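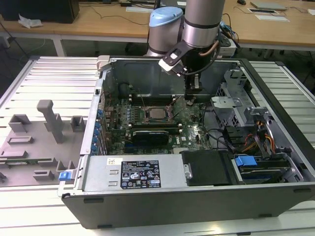

A reader going by Akbari wrote in to ask why anyone would bother opening up an old desktop tower when a laptop does the same job, and whether the entry on tower cases could please start with the insides for once.

Fair enough! I had three paragraphs on beige paint at the top of this article and they've all been moved down to the bottom of the old version, where I doubt they'll be missed.

Desktop computer tower (inside)

A desktop tower is a personal computer built into an upright box, with one large board inside and everything else plugged into it, bolted near it or wired back to it. Most people call the whole thing "the computer" or (my aunt's generation, mainly) "the hard drive." Repair people usually say "the case" or "the chassis" for the box and save "computer" for when it's all together again. You work on one lying on its side with the panel off, so that the motherboard is flat in front of you like a tray.

Motherboard

The motherboard is the big flat circuit board, very often green on older office machines and black on newer ones sold to people who want to look at it through a window. Big makers such as Dell put their own name on the board. I like that, because boards get separated from their cases all the time, and a name gives you somewhere to start when you're hunting for a manual.

Along one edge you'll find the rear I/O panel, where the keyboard, the monitor and the network cable plug in from outside. The small round cans on the board are capacitors. They come in all sorts of colors, blue included, and the color doesn't tell you whether they're any good. What you look for is a bulging top or some crust around the base – if you see either, stop and think about how much you like this computer.

Processor and socket

The processor (CPU) sits in a square socket and wears a metal lid, the heat spreader. Metal levers hold it down. In normal use you never see that lid, as a cooler goes over it with a layer of thermal paste in between. If you're putting a cooler back on, clean off the old paste and use a fresh dab. I once reused the old stuff on a machine from the Hondham library sale and it shut itself down after 12 minutes, every single time, until I gave in and bought a tube.

Memory

Memory goes in long narrow slots close to the processor, with little clips at the ends. Four slots is common in a full-size office tower, though plenty of smaller ones have two. The clips snap shut when the stick is all the way in, and it takes more push than feels polite. A half-seated stick is behind a surprising share of the "it's dead" towers I get handed, so I check that before anything else!

Graphics card

Plenty of towers get by on the graphics built into the processor. If there's a separate card, it goes into an expansion slot and its metal bracket lines up with the openings in the back wall of the case. On many office cases those openings are held by plastic latches, often in a bright color like blue, which is the maker's way of saying you can move this bit without a screwdriver. Card first, latch second.

Power supply

The power supply is the metal box with the big label. Read the label! It gives the total wattage and a table of how much current each line can deliver, and that table matters if you're adding a graphics card. A 300 watt unit will happily run a plain office machine and may well be too small for a gaming card. The label also carries approval marks and warning triangles, and I'd take the triangles seriously. I'll swap a power supply but I won't open one, and neither should you.

Drive bays

Drives live in a cage toward the front, usually bent sheet metal with holes punched through it for air. Cables run to it from the board and from the power supply, and in older machines they sort of lie wherever they landed. Bokov's repair handbook, which I otherwise love, spends 4 pages on tying them neatly. I use two twist ties and move on.

Dust and storage

Unplug it, take it outside, and use short bursts of air. Hold the fan blades still while you do it. A tower going into storage wants a dry shelf and its side panel back on – and put the screws in a bag taped to the case, or you'll be buying a pack of 371 assorted ones like I did in May.

Last updated: 24 June 2025

Related entries
Thermal paste
Memory slots and clips
Reading a power supply label
Prolell cable ties
Small form factor cases

Search entries
Type a part or a word
Go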